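# Tabletop Sorting Project: Spring Gallery

This page collects work from the robotics club's tabletop sorting project, which ran from the start of the semester through April. The project team was Maya Farah, Zaid Khalaf, Ese Akpan and Paavo Manninen. Hadi Khasawneh was the faculty advisor. The club meets in the second-floor computer room at Cetilby and takes new members at any point in the year.

The task was to program an arm to pick up household objects from a table and put each one where it belongs: fruit in a bowl, cans in a crate, mugs upright on a plate. We worked in simulation. The club has one physical arm and it is shared with the freshman course, so four people could not have practiced on it at once. In simulation each of us could run our own copy and reset the table as often as we wanted.

## The simulated workcell

Zaid built the room and the table in the first two weeks. He started from a plain floor and a box for the table, and added the rest when the lighting began to matter. The vision code Ese wrote did well in the plain room and badly in the finished one, where the wall panels are shiny. She spent most of a week on that before anyone touched the grasping code again.

The arm is mounted overhead. Our first layout had it bolted to the table, and it kept blocking its own view of whatever was behind it. Moving it to the ceiling meant redoing the reach limits, and Paavo rewrote the home position from scratch. 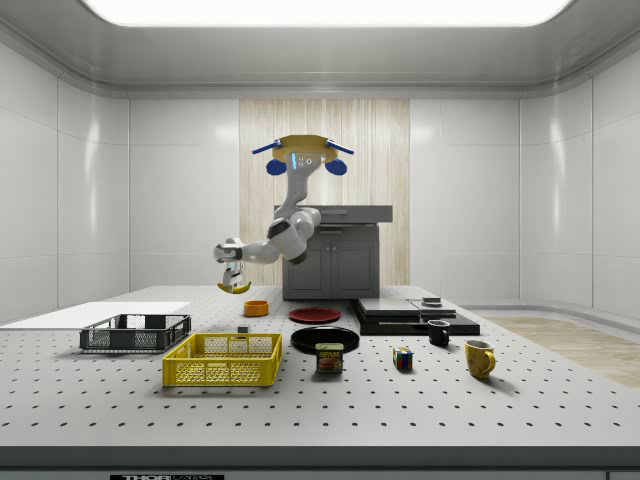
*Banana in the gripper over the orange bowl. The crates, plates, mugs, Spam can and Rubik's cube are on the table with it.*

## Picking

The banana was the first object we tried and one of the last to work reliably. It is curved, so the point halfway between its ends is often a poor place to grab. Maya's first version took the center of the bounding box and closed the fingers there. The second version fits a line along the body and turns the wrist to go across it. The second version is the one we kept.

The can was easier. It has flat sides and it stands up by itself. The trouble came when it was placed against the rim of a plate, where the depth reading blended the two together and the arm reached for a point that belonged to neither. Ese added a check that rejects any target with a height jump through the middle of it.

Mugs are picked by the rim, with one finger inside. We tried the handle for a while. It worked when the handle faced the arm and failed when it faced away, and turning the mug first took longer than going for the rim.

The cube needed no special handling at all. Paavo used it whenever he wanted to test a change to the motion code without wondering whether the grasp was at fault.

## Placing

Placing got less attention than picking at the start, and it showed in the scores. An object dropped from too high will bounce, even in simulation. The release height is now set per object and stored in a small table that anyone can edit. The bowl has its own entry, as it is small and the fingers need room to open above the edge.

The crates caused a different problem. Their sides are full of openings, and the collision model we began with treated each side as a solid wall. That was fine for planning. For vision it was wrong, and the depth data showed the table through the gaps. Zaid kept the solid walls for the planner and gave the camera the detailed version.

## Scoring

Each run puts the objects in new positions and gives the program a fixed time to clear them. One point is given for an object in its correct place and nothing for an object moved and left somewhere else. A run with a collision against the cabinet scores zero. We added the cabinet rule after Paavo found that the fastest path to the back of the table went straight through it.

We logged 1,031 runs over the semester. The log has the starting layout, the score, and a note on which step failed. Maya wrote the script that sorts the failures, and the club voted each session on which kind to work on next. The perception failures usually won.

The final program was entered in the Falla student challenge under the team name Cudach. There were 35 entries in the simulation category and we placed 8th. The judges' comments mentioned the failure log and asked for better notes on how to install the code. Ese has since rewritten the setup instructions, and the new version was tested on a school laptop with nothing on it.

## What is in the repository

- The room and table files, with the object positions used for practice
- The picking and placing code, with the release height table
- The run log and the sorting script
- Ese's setup notes
- Paavo's 2 motion tests, one for the arm alone and one holding the cube

Ask Mr. Khasawneh for access. Club members can copy the files to their own accounts, but please leave the original room file as it is so that old runs can be repeated.

## Next year

Ese and Zaid are staying on. The plan is to move the picking code to the physical arm, starting with the cube, and to keep the simulated room for practice. The Aoun workshop has offered bench space in the fall for building a matching table. Students who want to help with the table do not need any programming experience, and drill press training is given before the build starts.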